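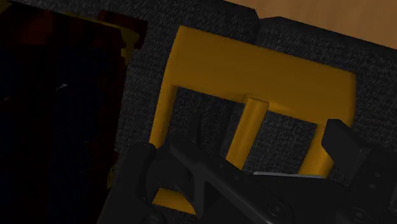 Robots and Chores: Where Are We?
Handout 4, revised 15 Jan 2018

Read before the lab session. Bring it with you, I won't have spares. Replaces the version from last April, which had the old grading on it, ignore that one.

Question for this unit: can a machine do an ordinary chore yet, in an ordinary room, without somebody standing next to it? Short answer no. Longer answer takes the rest of the handout.

1. What counts as a chore

Working definition for this course — a task a tired person can do while thinking of something else. Clearing a table. Loading a dishwasher. Putting tools back on the shop wall. Sorting returns into bins. None of it needs training. Most of it is beyond what you can buy.

Compare with welding a car door. Hard for a person, done by machines for decades. Same part, same place, same path every time. The arm doesn't need to know what a door is.

So sort jobs by how much changes between one run and the next. Keep that in your head for the whole unit. Difficulty for people is a bad guide.

2. The pieces of a pick

Everything below starts with picking something up. Break it down:

find the object
decide where to hold it
get there without hitting anything
close
lift
notice if it went wrong

People skip the last one in their write ups. Don't. A robot that drops a mug and carries on with the empty hand to the cupboard has done five steps out of six and is useless.

Deciding where to hold is its own topic (next handout). For now: two fingers want two surfaces more or less facing each other, close enough together to fit. Boxes easy. A thing with bars and openings gives you lots of choices and most of them are bad. Grab a bar near its end and the rest of the object swings. Put a finger through an opening and you may get in fine and not get out again. Also the hand hides what it's holding, so whatever the camera knew about the object a second ago, it now knows less. Worst at exactly the moment you need it most.

Dark hand over dark table is a pain too. Edges go missing. Think about this when you pick your colors for the lab.

3. Simulation

Nearly all of you will work in simulation first. Cheap, nothing breaks, you can run it overnight. You can set the table texture, the light, the start pose of the object, and change them all every run, which you should.

What it gets wrong:

Contact. Real fingers squash a bit, slip a bit. Simulated ones can jitter, or sink into the object, or hold on to something they should have dropped.
Friction. You type in a number. The kitchen has its own number and it changes when there's grease.
Soft stuff. Towels, bags, cables. Possible but slow, and I don't trust the results much.
Mess. You only get the clutter you thought of putting in. Real clutter is the stuff you didn't.

Write down your friction setting. Every year I get a plot with no settings and have to send it back.

4. Three cases

Cleddale — table clearing. Small kitchen trial, fixed arm on a counter. Fine with plates and cups set apart from each other. Stacked bowls defeated it, it took the whole stack or nothing. Forks lying flat on the table, almost never. They got round it by putting a rubber mat down so the fingers could get underneath. Is that cheating? Discuss. I say no, we changed our plates for dishwashers as well.

Wiltia — shop floor, parts into trays. Much better numbers, and look at why. One kind of light, parts from a known list, trays bolted down. When a new part came in, somebody had to spend a morning on it before the arm would handle it. Their report calls this "onboarding." It's the real cost and it's in an appendix.

Pomard — laundry. Folding only, washing and sorting done by hand. One towel took 14 minutes on a good run. Watch the clip at normal speed please, the version that goes round is sped up. Always check this. Look for people moving in the background, or a clock.

5. Reading a success rate

Say a pick works 17 times out of 20. Sounds alright. Now clear a table with ten things on it and no retries. You need ten in a row. 0.85 to the tenth is just under 0.2. So four tables in five have at least one failure on them, and who is picking that up off the floor?

Questions to ask any paper or demo:
How many tries in total, and who decided what a try was
Were the objects seen before
Did anyone reset things between runs
What happened on the failures — left, retried, broken
Real arm or simulated

If the last one isn't stated, thats a bad sign.

6. For the lab

Groups of 3. Choose one chore from your own home or workplace. Do it yourself first, slowly, and write out every pick and every place. You'll have more lines than you expect. Mark the ones where you used your other hand, or felt for something without looking.

Then take a single pick from the list and set it up in the simulator. Change the start pose each run. Log all the runs, includng the ugly ones. One page, one table of results, one paragraph on what failed first.

No marks for a nice video. Marks for a failure you can explain.

Reading: Benítez course notes, the section on grasping, skip the proofs. Cleddale trial report, first half. Wiltia appendix if you have time.

Submit through the usual folder. Group names in the file name please.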